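4. Setting up your refill reminders

Okay, the app is installed and you've made it through the sign-in screen. Now for the part I like best! I set up Adden for my mother-in-law last April (she takes a few things morning and night), so these steps come from doing it at her kitchen table with a cup of coffee.

1. Open Adden and tap Shelf, then the plus sign.

2. Type in the name exactly as it's printed on the label. I got lazy once and typed "the heart one" and the search gave me 353 results.

3. Enter how many are left. Please count them, don't guess! A new bottle is easy, but mine had 34 in it and I would have sworn it was nearly full.

4. Pick how many you take each day and at what time. You can set 2 times per item on the free plan.

5. Choose your refill day. I use Friday, when I'm driving past the drugstore anyway.

6. Tap Save and wait for the green check mark. If it spins forever, close the app and go back in – your entry will still be there.

Note: If you share a shelf with someone, they need to accept the invite first. Kristine Quiambao from the Piltdale users' group showed me that the invite likes to hide in the spam folder.

Caution: Adden only counts. It doesn't know what mixes badly with what, so ask your pharmacist about that. And never change a dose to make the numbers in the app come out even.

To remove an item, hold your finger on it and tap Retire. Your old history stays under Past.
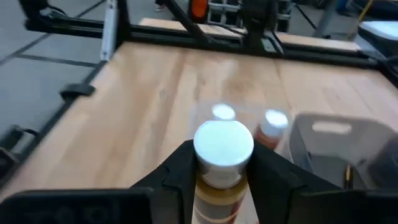

Amber bottle with a white cap. Add each bottle as its own item.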